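Catach's third-down numbers in the Jonton game

gridlog_22
08/08/2022
Catach finished with 3032 passing yards, but only two conversions in 10 tries against Jonton. 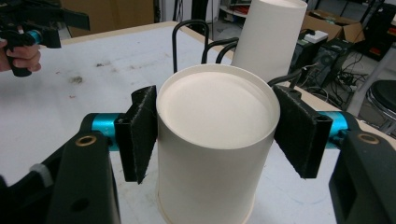 Both came off play action. Straight dropbacks got nothing.

Magagula_fan
Disagree. The line lost that game. Check the pressures.

gridlog_22
Pressures were normal. Routes were short of the sticks.

Hokus88
My log has 2695 yards. Are you counting the playoffs?

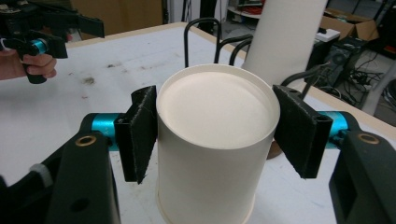
White paper cup, gripped on both sides

gridlog_22
Yes, playoffs included.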